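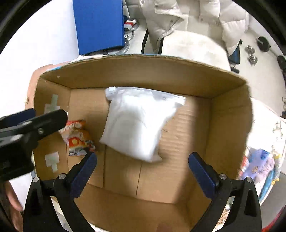

Which finger pads are better for picking soft packages out of a box, the hard ones or the soft ones?

The soft ones are better when the package is full and has some weight. For thin and empty wrappers I get a better result with the hard ones, and I keep both pairs on the shelf now.

August, evening

I wrote the question first because it is the one I was asked in the message from Raptis this morning, and I wanted to see if I could answer it in two sentences. I could, but it took me the whole day before I was sure enough of the second sentence.

I started at seven. The floor was already full from yesterday and I decided not to clean it, only to make space for the carton. It is a simple brown carton with the top flaps out of the way. I put it down in front of the chair with my white jacket on it, and I worked kneeling, which I regret now. My left knee is older than the right one, it seems.

The gripper is the hand-held one from Imton. I hold it and close it myself, and the camera on it sees what the fingers see. Yesterday I had the Branport fingers on it, the hard ones. Today in the morning I changed to the pair with the dark blue pads. These pads are softer and thicker and they are angled to the inside, so they meet first at the top. Changing a pair should take five minutes. I needed twenty-five, because one screw was so small that I lost it two times, the second time inside my own sleeve.

For the things to pick I used what we have in the house. A white plastic bag, soft, more or less a rectangle. A snack wrapper, orange and white, crumpled. Then packages from the pile on the right side, the lavender one and some others. I did not want to buy special objects. Stotthorpe sends a set of test objects with their arm, all very clean cubes and balls, and every gripper in the world can lift those cubes. I lifted them too, in spring, and I learned nothing from it.

The morning was for the white bag. With the hard fingers I had a problem yesterday that the bag turned when I lifted it. One corner stayed high and the rest hung down and touched the wall of the carton. With the blue pads it turned less. The pad gives a little, so the fold of the plastic goes into it, and the bag has more than one line of contact. I closed slowly, I lifted slowly, and I wrote the result each time in the table before I did the next one. I must write this because last week I did six tries and wrote them afterwards from memory, and then the video said something different from my table. I was ashamed, although there was no one to see it.

I did 100 tries with the white bag before lunch. The bag became more wrinkled with every try, so the last ones are not really the same test as the first ones. I have put a remark about it in the table. Maybe I should use a new bag for every ten tries, but then the bags would be different from each other, and I don't know which error is the smaller one. I will ask Raptis. They always have an opinion.

Lunch was soup, standing.

After lunch, the wrapper. I had believed that the soft pads would win here also, and I had almost written this already in my head. They did not win. The wrapper is so thin that the pads meet each other before they hold it well. The angle makes this worse. At the top they touch, lower down there is a gap, and the wrapper sits in the gap like a letter in a mailbox. Sometimes it came up with me and sometimes it stayed on the cardboard. The hard fingers are not elegant, but their tips are narrow and they can pinch one edge of the wrapper. I went back to the hard pair for one hour to check it (another screw adventure, this time only ten minutes) and yesterday's result came again. So the difference is real, at least on my floor.

I noticed another thing, and I want to remember it well. When the wrapper lies near the wall of the carton, the bad result is not always the fault of the pads. The body of the gripper wants to be where the wall is. I turn my wrist, the camera turns too, and then I see the wall very well and the wrapper badly. With a taller box it would be even harder. I tried to come from the front edge and go in flat, and this helped with the hard fingers. With the blue pads the upper part of the finger is wider, and I scraped the cardboard. The top edge of the carton is getting frayed. Perhaps a part of this is from me.

The camera. I wrote in July that the wide lens makes me seasick in the video, and it still does, a little. The corners are black and round. But I compared it today with the narrow one, which I held in the place with a clamp for half an hour, and I have to take my words back. In the narrow view I saw the object and nothing of the fingers until the last moment. In the wide view I see both fingers all the time and I know how far they are. I prefer to be a little seasick. There is a blur when I move too fast, with both of them, and that is for me to correct and not for the lens.

About the controller I have less to say than I planned. The file for the new one is 1683 lines, and I read the comments in it during the coffee break. They are in three languages. The old controller closes the fingers at one speed. The new one should become slower when the fingers begin to feel something. On the table I have a fixed motor version of the same gripper for this, and I gave it only a rolled towel to hold. The slow closing is nice to look at. But it started to slow down before the towel was there, and then the last bit of the way took so long that I checked if the cable was out. It was not out. The threshold was set to 273, and I have no idea from where this number comes or in which unit it is. I wrote to Imton. Until they answer I stay with the old one, which is stupid but I know in which way it is stupid.

Three o'clock: the man came for the water meter. He stepped over the carton very politely. He asked if I was moving out. I said no, I am testing a gripper, and he nodded as if this was a usual thing, and read the number and left. Later I thought that I should have asked him how he carries his own things, he had a very good pair of pliers on the belt with soft handles.

Four o'clock: lavender package. This one went well with the blue pads and badly with the hard ones, where it slipped out slowly, the worst kind of failure, because I think it is a success until I am already over the edge of the box. I need a rule for how long a thing must stay in the fingers before I write "held". I used three seconds until now. The lavender package likes to fall at four. If I change the rule to five seconds I have to look at all the old videos again, and I have 700 of them. I made tea and did not decide.

I decided after the tea. Five seconds, but only from today on, and the old table gets its own page with the old rule written on top of it. It is not the most beautiful solution.

Something about my hand. After the third hour I noticed that I close the gripper harder than in the morning. When I am tired I do not feel the force so well, and I give more to be safe. So the tries in the late afternoon are stronger tries. It means that I cannot put the blue pads always in the morning and the hard ones always in the afternoon, and this is exactly what I did for two days. I will mix them tomorrow, one hour and one hour. This costs me the small screws each time. I have now a saucer for the screws, white, so that I can see them.

I also want to try tape on the hard fingers. Only a thin layer, cloth tape perhaps, to have a little of the softness without the thickness. Branport writes in their leaflet that no coating is necessary. I read this sentence several times and it does not say that a coating is forbidden.

I should answer Raptis tonight, but my English is slower in the evening, so I have copied here what I will send: For full and heavy packages, soft pads. For thin wrappers, hard fingers. Near the wall, please look first at the shape of the gripper body and then at the pads. Wide lens. Old controller for now. I would like to know also how they treat a bag which gets old during the test.

I read it again and I think the part about the wall must come earlier. I move it up.

Now the knee is bad, I will put a pillow under it tomorrow. The carton can stay where it is. The table is saved in two places, the battery is on the charger, the saucer is on top of the refrigerator where I cannot knock it down. I must buy soup and cloth tape.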